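Dretus 家常菜邮件组
主题：回复：葡萄叶现在腌，还是等到 11 月买现成的？
日期：2020年6月

各位朋友好：

我平时在组里看信多，写信少。中文是我长大以后学的，写得慢，有用错的词请大家直接改。上一封信问的正好是我家每年都做的事情，我想把我知道的都写下来，可能长了一点。

先把原来的信贴在下面，方便没有收到的人看。

> 大家好，
> 我去年 11 月第一次做葡萄叶包饭，一共请了两桌客人，用的是 El Khatib 店里卖的罐装叶子。味道可以，可是叶子很碎，卷到一半就破，最后我把破的都铺在锅底了。
> 今年院子里的葡萄长得很疯，叶子多得挡路。我想问：
> 家里的葡萄叶能不能用？是什么品种我不知道，房子买来的时候就有。
> 现在腌好，能不能放到 11 月？
> 盐水要多咸？网上的说法差得太远，有的人只放一勺盐，有的人说要让鸡蛋浮起来。
> 还有，米要不要先煮？我上次煮了半熟，结果成了糊。
> 谢谢。会做的人请说得细一点，我是新手。

我按照自己的顺序回答，跟问题的顺序不完全一样。

一、叶子能不能用

结果子的葡萄，叶子基本都可以吃，区别在口感。叶子背面有一层厚厚的白毛的，煮多久都像在吃绒布，我不建议。背面光的，或者只有一点点细毛的，比较好。你可以先摘几张，用开水烫一下，放进嘴里嚼。如果嚼得断，没有很多渣，就可以用。这个办法比查品种快。

不过有两件事必须先弄清楚。第一，这棵到底是不是葡萄。有些爬墙的藤叶子形状很像，也结一串一串的小黑果子，那是不能吃的。你的那棵如果每年结过葡萄，你也吃过，就放心。第二，今年打过药没有。打过药的叶子我一张也不用，洗多少遍都不用。如果邻居打药，风会吹过来，最好也问一声。

摘叶子的时间，我们那边的老习惯是在葡萄开花前后。六月在很多地方还来得及，但是要挑。从枝条的尖往下数，最上面的太嫩，一煮就化；下面颜色很深的太老。中间的那几张，颜色浅绿，发亮，大小跟手掌差不多，是最好的。一根枝条上不要摘光，葡萄还要靠叶子长果子。我一般早上摘，太阳还没有晒到的时候，叶子比较挺。

叶柄要用剪刀剪干净，贴着叶子剪。你说卷到一半就破，有一部分原因可能就是叶柄没剪，硬的那一小段把下面一层扎穿了。

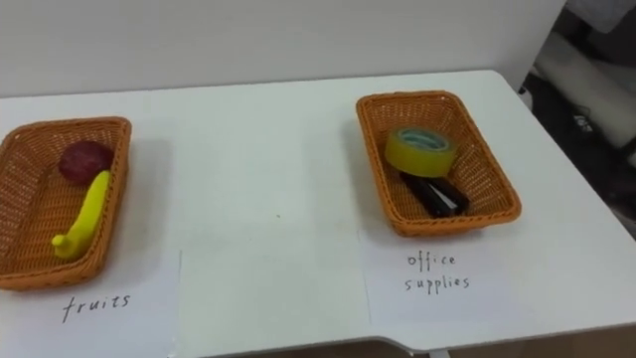 二、盐水

我家的比例是一升水放 50 克盐，用没有加碘的粗盐。我知道"鸡蛋浮起来"的办法，我祖母那一辈的人都这样做，那个盐水要咸得多，叶子放一年也不会坏，可是吃以前要泡很久，换好几次水，香味也跟着水走了。我们现在有冰箱，不需要那么咸。

具体的步骤是这样：

叶子洗干净，一张一张摊开，在布上晾到没有水珠。

把叶子叠整齐，光滑的一面都朝同一个方向，叠成一摞以后卷起来，像卷雪茄那样，用棉线松松地捆一下。线不要太紧，叶子在里面要能喝到盐水。（"喝到"这个词对不对？我的意思是盐水要能进去。）

水烧开，放盐，搅到化了，再完全放凉。

把叶子卷竖着塞进罐子，塞得紧一点，不然会浮。倒盐水，要没过叶子。上面压一个小碟子，或者一个装了盐水的小袋子。

盖子不要拧死。放在室温、没有太阳的地方。

头几天会冒小泡，叶子从鲜绿色变成橄榄绿，水会有一点浑，闻起来是酸的、干净的味道，跟酸菜差不多。这是正常的。如果水面有一层薄薄的白膜，平的，没有毛，用勺子捞掉就可以。如果长了毛，黑的、绿的、粉的都算，或者味道臭，或者叶子摸上去滑得像肥皂，就整罐扔掉，请不要舍不得。

我放室温两个星期，尝一下够酸了，就移到冰箱里，放到 11 月没有问题。我家从来没有放到第二年，都吃完了，所以第二年的情况我不能保证。

罐子我用的是 Plamell 的玻璃罐，容量 3000 毫升，口很宽，手能伸进去。买别的也一样，口一定要宽，叶子卷拿出来的时候才不会刮破。金属盖子碰到盐水会生锈，我在盖子下面垫一张烘焙纸。

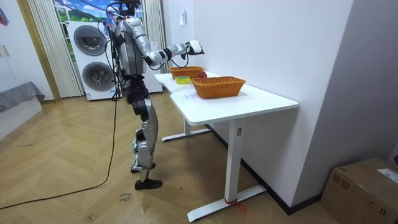

也有人不喜欢酸的味道，那就不要腌，直接冷冻。开水里烫到变色马上拿出来，放进凉水，擦干，叠好，放平了冻。冻过的叶子很脆，没有化冻之前千万不要去掰，会碎成一片一片的。我试过一次冻了没有烫的生叶子，化冻以后颜色发黑，吃起来没有坏，客人看了不太高兴。

三、米

米不要先煮。这一点我很坚持。卷在叶子里的生米会慢慢吸汤，吸完了一粒一粒还是分开的；半熟的米进去再煮，当然就变成糊。用短粒的或者中粒的米都可以，洗到水比较清，泡一会儿，沥干。长粒的香米我觉得太散，咬一口就从另一头掉出来。

馅我分两种。

没有肉的，凉着吃：米，很多切得很碎的欧芹，薄荷少一点，葱白，番茄去掉籽切小丁，柠檬汁，橄榄油，盐。油要放得比你想的多。我用 Drirninico 合作社的那种绿色的油，有一点辣嗓子，凉了也香。如果你用的油没有什么味道，凉着吃就会觉得腻。

有肉的，热着吃：米，羊肉或者牛肉末，要带一点肥的，盐，黑胡椒，一点点多香果粉，一点点肉桂。肉和米的量，我妈妈是一碗对一碗，我喜欢米多一些。肉馅不要使劲搅，拌匀就停，不然煮出来是一根硬硬的肉棒。

在中国的时候，我的房东看见我做这个，她说跟粽子是亲戚。我觉得很有道理，都是叶子、米、绳子，还有很多耐心。后来她用我的叶子包了糯米和咸肉，蒸了以后意外地好吃，叶子的酸正好解油。糯米要泡一夜，这是她教我的。

四、怎么卷

腌好的叶子先用凉水冲，再泡一会儿，尝一小块，如果还是太咸就换水再泡。这一步不能省，我有一次省了，整锅都没有办法吃，馅里本来也放了盐。

叶子放在平的地方，光滑的一面朝下，叶脉朝上，叶柄的那一头对着自己。馅放在靠近叶柄的地方，放成一条，跟小指头一样细就够了。先从下面往上盖住馅，左右两边往里折，再往上卷。卷的时候手要轻，要给米留下长大的地方。新手都怕它散开，就卷得很紧，煮的时候米一胀，叶子就裂了。我猜你上次的破叶子，有一些是这样来的。

特别大的叶子，从中间切开，把粗的脉去掉，一张当两张用。破的叶子、太老的叶子，留着铺锅底，这个你已经会了。

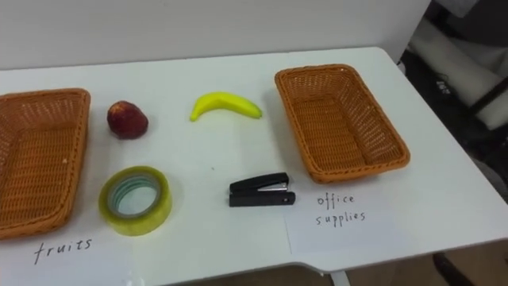 摆进锅里要一个挨一个，接口朝下，不要留空。锅底除了破叶子，我还放土豆片，或者几根羊排骨。土豆片吸了所有的汤汁，在我家是要抢的。一层摆横的，下一层摆竖的，最上面扣一个盘子压住。没有盘子压，水一开它们就都站起来跳舞。

水加到刚好碰到盘子。大火烧开，马上转最小的火，盖上盖子。没有肉的和有肉的都要煮到叶子用牙轻轻一咬就断，时间跟叶子老嫩有很大关系，所以我不写几分钟，请你从锅中间拿一个出来尝。快好的时候加柠檬汁，加得太早叶子会发硬。关火以后不要动它，等它自己安静下来，再倒出来。没有肉的那种，第二天比当天好吃很多。

请客的话，可以前一天卷好，生的摆在锅里，放冰箱，第二天再加水煮。有肉的只能放一夜，不要更久。

五、买还是自己腌

El Khatib 的罐装叶子我也买过，我不认为它不好。他们有两种，便宜的那种罐子大，里面大小叶子混在一起，碎的比较多；另一种是抽真空的袋子，叶子整齐得多。如果你买，请买袋子的。去年 11 月我去得太晚，袋子的已经卖完，只好买了罐子，跟你的经历一样，破的都去铺锅底了。

可是你院子里有那么多叶子，不腌很可惜。就算今年只腌一小罐，11 月跟买来的各做一锅，一起端上桌，你就知道以后要怎么选了。

我也有一个问题想请教组里的人。我每年都想在盐水里放一点东西，让叶子脆一些，有人说放樱桃叶，有人说放一小撮茶叶，道理好像是里面有涩的东西。葡萄叶自己已经有涩味了，再放有没有用？还有，做酸黄瓜剩下的旧盐水，可不可以倒一点进去当引子？我怕带来蒜的味道，一直没敢试。做过的人请告诉我，失败的经验也欢迎。

另外，前面有人要的那个酸奶蒜汁，我家的做法很简单：浓酸奶，蒜加盐捣成泥，一点干薄荷，一点凉水调稀。只配有肉的那种，配凉的我们不放。蒜要当天捣，放过夜会有苦味，吃完第二天也不要去见人。

祝大家的叶子都不破。

一个在组里潜水很久的人

--
您收到这封信，是由于您订阅了 Dretus 家常菜邮件组。
回信请只保留需要的引用部分。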